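Sustau
Desk & Tabletop Storage
Colard Two-Drawer Cabinet, Light Wood
Item no. 200-11
In stock
Add to cart
Add to list
Share

Overview
The Colard is a small cabinet for a desk, workbench or shelf. It has two drawers, one above the other, and ships fully assembled. There is nothing to screw together except the handles, which are packed in the top drawer so they don't get bent on the way.

It was drawn by Arnel Gatchalian as a companion to the Baumgartner desk, and it sits well on most flat surfaces. Felt pads are included. Stick them to the underside before you load the drawers.

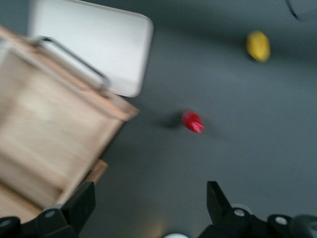 Finish and color are the two things customers ask about most. The Colard is sold in one finish, a clear matte oil with no stain under it. Against a gray tabletop the wood looks pale and blond, with a faint grain, and the handle is a dull silvery gray. Oiled wood darkens a little over the years, more quickly near a window. If you are buying a second cabinet to go with an older one, expect a difference in tone at first.

Handles
Each handle is a plain bent metal bar held by two screws from inside the drawer. Tighten by hand with a regular screwdriver. Do not use a power driver, which can strip the threads. If a handle works loose, take the drawer out, set it on its back and turn the screws until the bar stops moving.

Replacement handles are sold singly under Medus hardware. They fit both drawers.

Drawers
The drawers are shallow. They are meant for pens, chargers, envelopes, thread, small tools and similar items. A stack of mail will fit if it is laid flat. They run on wood without metal slides, so a new drawer may feel tight. Rub a little candle wax along the bottom edges if it sticks.

There is no stop at the back. Pull gently with one hand under the drawer when it is full.

Placement
Leave room in front for the drawers to open all the way. The cabinet's top is flat and shows the grain, and it can hold a lamp or a few books. Keep the load under 11 pounds. With both drawers on the front face and nothing on the sides, it can stand close against a wall or next to a second cabinet.

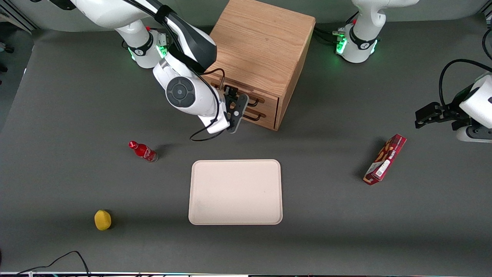
Care
Wipe with a dry cloth. For marks, use a damp cloth and dry right away. Re-oil the outside once a year, and leave the inside of the drawers bare. Do not put hot mugs or wet plant pots on top.

Price and delivery
$59 each. Ships in 4 business days. Orders of two or more go out in one carton when possible.

Returns
Unused cabinets can be returned in the original carton. Call before sending anything back so we can give you a return number. Handles that have been installed can still be returned with the cabinet.

Page updated 1/23/21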